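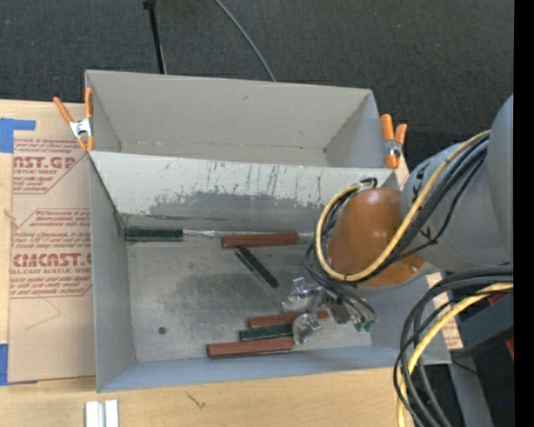

Good Practice at the Shared Bench: Robot Arm Work Cells

Drulley Automation Practice Series, Gallery 4

This gallery accompanies the bench rules adopted by the Drulley training workshops at Dondinach and Gevdale. It is intended for operators, supervisors and visiting staff who work near a robot arm mounted at a table. The rules apply to all tabletop cells in which an arm picks parts from an open bin, whatever the make of the arm. They supplement the risk assessment for each cell and do not replace it.

Picking from an open bin

Parts are to be placed in the bin by hand only while the arm is in a protective stop. The operator confirms the stop at the control panel before reaching over the bin wall. Hands, sleeves and tools remain outside the bin at all other times.

During first trials of a new task, arm speed is limited to 30 percent of the programmed value. The limit may be raised once the supervisor has signed the cell log. Approach heights are set above the tallest part in the bin, and parts that overlap or lean on one another should be included in the trials.

Bins may be held together with spring clamps for short-term work. Clamps are checked at the start of each shift and entered in the program as obstacles. A bin intended to remain in service beyond the trial period must be fixed by permanent means.

Worn bin surfaces are acceptable provided that no edge is sharp and the vision check still passes. Stains and scratches should be noted in the log so that later changes in picking results can be compared against them.

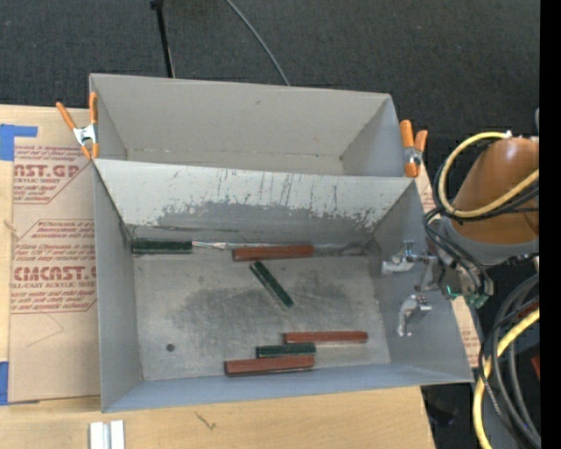
Clearance and cable care

When the gripper is moved clear of the bin, the operator should confirm that the cables follow the arm freely and do not catch on clamps, brackets or the table edge. Cable bundles are inspected every 300 operating hours. Any cut or flattened jacket takes the cell out of use until the cable has been replaced.

Sheet material on the table is to be taped down or removed. Small items that are not part of the task should be returned to storage before automatic mode is selected. Floor cables must not cross the operator's standing position.

Records and review

Each cell log is kept at the bench and reviewed every Wednesday. Stops, dropped parts and contact with the bin wall are entered on the day they occur. The Dağdelen office holds the master copy of the rules and issues revised pages in May. Requests for a change should quote the rule number; the section on manual loading is Rule 26. Printed copies held at Dondinach and Gevdale are to be replaced when a revised page is received.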